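Haslam hall drops the urn queue and sets out a self-serve drinks table

December 1, 2021

Visitors to the Haslam community hall will be pouring their own tea and coffee from this week, after the hall's users agreed to close the kitchen hatch during events and move hot drinks to a table in the side room.

The change applies to all daytime bookings, including the Wednesday lunch club, the repair morning and the language classes. Evening hirers can choose whether to use the new table or bring their own arrangements, as they do now.

Imogen Birkett, who looks after bookings, said the hatch had been a problem for years. It opens on to the main corridor, next to the toilets and the coat pegs, and a queue there blocks the way to the fire door. At the autumn open day the line went out through the porch and some people gave up and went home without a drink.

"You had people with pushchairs trying to get past people with trays," she said. "We moved the coats once and it made no difference at all."

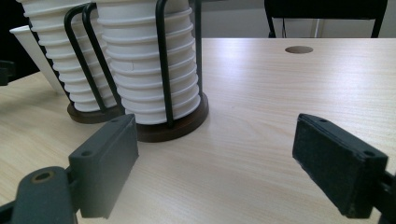

Paper cups were the first thing to be settled. The hall has a cupboard full of china, but it all has to be washed by hand in a sink that takes one person at a time, and there is no room for a dishwasher without losing the fridge. White paper cups now stand rim down in black wire holders, two tall stacks next to each other, so people can take one and move along. The holders have round dark brown bases and were bought from Tradden, the catering supplier on the ring road, along with a first order of cups in sleeves of 100.

Ms Birkett said loose cups had been tried over the summer, left in their plastic sleeves on a tray. The sleeves split, the cups rolled on to the floor, and more went in the bin unused than anyone was happy with. Keeping them upside down also keeps the dust out between bookings, when the room may be shut up for a day or two.

The table itself came from the old study room upstairs. It was chosen over the hall's folding trestles, which wobble, and over the long oak table from the meeting room, which is too heavy to shift and marks easily. It has a pale wood-grain top and a cable hole towards the back, which will be used for the flask heater's lead when that is delivered. Until then drinks will come in pump flasks filled in the kitchen before each session.

There was some discussion about where the table should stand. An early plan had it against the window, but the radiator is there and the blinds have to be reached from the same side. It will now go nearer the wall, with enough space behind it for someone to sit or stand and refill things. Groups are asked not to push it right back, as the cups are easier to top up from behind while people are helping themselves at the front.

The order along the table has been agreed too. Cups come first, on the left, followed by tea bags and coffee, then the hot water, with milk and sugar last. Spoons and the bin will be on a separate small table by the door. Krystyna Sadowski, of the lunch club, had asked for the milk to come before the hot water, and this was tried at one session, but people were then reaching back across each other to get to it and the idea was dropped.

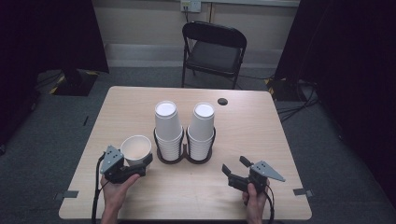

Groups will be expected to leave the table as they find it. A card with the order of things is being printed and will be kept in the top drawer of the kitchen, with the spare tea bags. Anyone who finishes off a stack should fill it again from the boxes under the kitchen worktop before locking up, and write the number of sleeves used in the book. Stacks should not be filled so high that they start to lean, and anyone who finds one leaning badly is asked to take some cups off the top and put them back in the box.

A sleeve should be added by lifting the whole stack out and putting the new cups underneath, so that the older ones are used first. Ms Birkett said this was slower but she had found cups at the bottom in October that must have been there since before the summer holidays.

The suggested contribution for a drink goes up to 50p. The price had been 30p since the hall reopened after the roof repairs, and it no longer covered the milk. Money goes in the tin on the small table. The lunch club will carry on charging for its meal and drink together and its members do not need to put anything in the tin.

Not everyone is in favour of the switch. Several regular users wrote to say that they would rather keep the china, and 36 people signed a sheet pinned up in the corridor asking for proper mugs to be kept for those who want them. The hall has agreed to this in part. A tray of mugs will be put out for the lunch club and the repair morning, on the understanding that each group washes and dries its own before leaving. Mugs can also be brought from home, and Ms Birkett said she hoped more people would do that.

The used cups were another sticking point. They cannot go in the ordinary recycling bins outside the hall, which are for clean paper and card only. A separate collection has been arranged with Boledik, a waste firm that already picks up from the school next door, starting in January. Until then used cups should be emptied, stacked inside one another and put in the tall box by the back door. Tea bags and stirrers must be kept out of it, and lids will not be supplied at all.
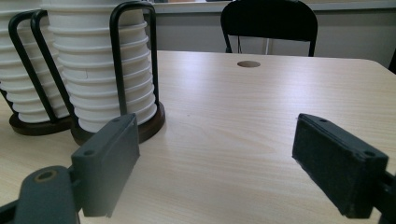
Lech Adamczyk said the repair morning could live with paper cups but wanted the mugs left out where people could see them, "and not at the back of a cupboard behind the Christmas plates". He also asked for the tall box to be moved further from the back door, where it gets in the way of anyone carrying in a bicycle or a sewing machine. Ms Birkett said she would look at putting it under the stairs.

Sigita Navickas, from the Tuesday language class, said her students liked being able to get a drink in the break without waiting, and that the class had started again on time for the first time this term. She asked whether something smaller could be found for children, who tend to fill a cup to the brim with squash and leave most of it. A box of smaller cups may be bought in the new year if the contributions allow.

The hall also wants to hear from anyone who can lend a second pump flask for larger events. The present pair is enough for a class or a committee meeting – the craft fair will need more. The fair takes 100 visitors on a good day and the kitchen will be opened for it as before, with food served from the hatch and drinks from the table.

Parents and carers are reminded that the flasks hold very hot water and that children should not fill their own drinks from them. Cold drinks will be kept at the other end of the room in jugs.

The arrangement will be looked at again at the users' meeting at the end of January. Comments can be left in the book in the kitchen or handed to Ms Birkett, who is in the office from 10am until noon on weekdays.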